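Gripper station check, after the dropped jar
Satham bench, November. Filled in by Joscha Vogler

I did this one slowly, after lunch, with the fault log open next to me. The short version: the left gripper let go of a full jar partway through a lift, and I want every item below looked at before we go back to normal sessions.

1. Finger closure – PASS, with a grumble
Closes fine on the jar now. I ran 11 grips and it held each time, but the log has the motor current dipping just before the drop, so I'm not calling it cured.

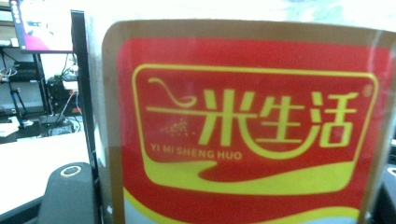
I also wiped the finger pads with alcohol. They were slicker than I like, and I'd bet that's half our problem!

2. Cables – RECHECK
Both cables need enough slack for a full reach over the table. Left connector had backed out a little (I could wiggle it). Pushed home, taped, and on my list for tomorrow.
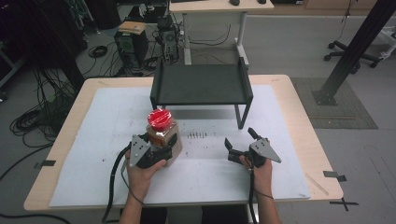

Thiele wrote back that the connector was loose in the last check too, and asked for a locking one this time instead of more tape. Fair enough – I've ordered two.

3. Grip force setting – FAIL
Somebody left it at 820 on the controller. Our sheet says 3,000 for full jars. I've set it back and put the number on a sticky note, which is not a fix, I know.

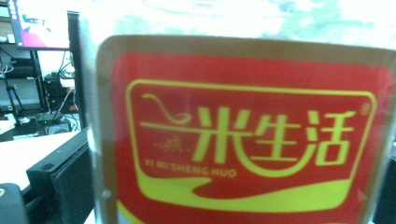

Item 3: jar label, close up.

4. Release on power loss – NOT TESTED
I'd rather do this over a foam pad with an empty jar, and the pad is still over at Ostdale. Until then, keep your feet out from under the lift, please.

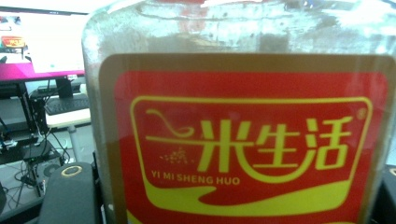 5. Log and sign-off – OPEN
Fault is filed as number 237. No full jars on the left gripper until items 2, 3 and 4 are all signed.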